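Werkstattbuch Keramik, September, 8:40 Uhr

Tonmasse Drotell, neue Lieferung. Die Trockenschwindung liegt höher als bei der alten Charge. Probestreifen mit 186 mm Länge angelegt, drei Stück, alle aus demselben Hubel geschnitten. Zwei liegen plan, der dritte hat sich an einem Ende gehoben. Vermutlich zu früh gewendet. Neue Streifen bleiben bis morgen unter Folie.

Stempel und Ritzwerkzeug: Die Gipsstempel aus Dillcombe setzen sich zu, sobald der Ton weicher als lederhart ist. Mit etwas Maisstärke geht es besser. Ritzlinien erst nach dem Stempeln ziehen, sonst drücken sich die Ränder zu.
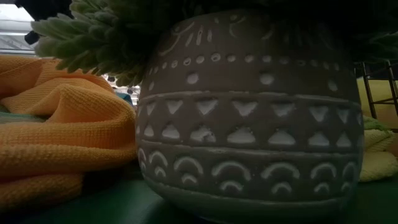 Zum Einlegen der hellen Engobe: dicker ansetzen als im Rezept von Cheetham angegeben, etwa wie Joghurt. Dünn aufgetragen sackt sie beim Trocknen ein und man muss nachlegen. Bei den letzten Platten waren fast 4 Lagen nötig, das dauert zu lange. Überstand mit der Ziehklinge abnehmen, nicht mit dem Schwamm, der verschmiert die Kanten.

11:15 Uhr. Brennofen Nukia: Die Tür schließt wieder sauber, Dichtschnur unten erneuert. Schrühbrand läuft erst an, wenn die Streifen durch sind. Kegel liegen bereit, drei pro Etage. Bitte die Stützen links hinten nicht verwenden, eine hat einen Haarriss.

Offen: Engobe sieben, Gipsstempel auskratzen, Etikett für den Eimer mit dem Recyclington. 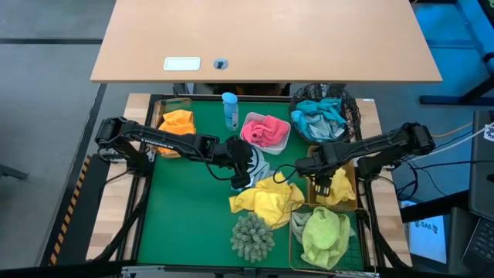 Kann die Engobe auch auf geschrühten Scherben?
Nur mit Frittezusatz, sonst platzt sie beim zweiten Brand ab. Für die Versuche hier bleibt es beim Auftrag auf lederharten Ton.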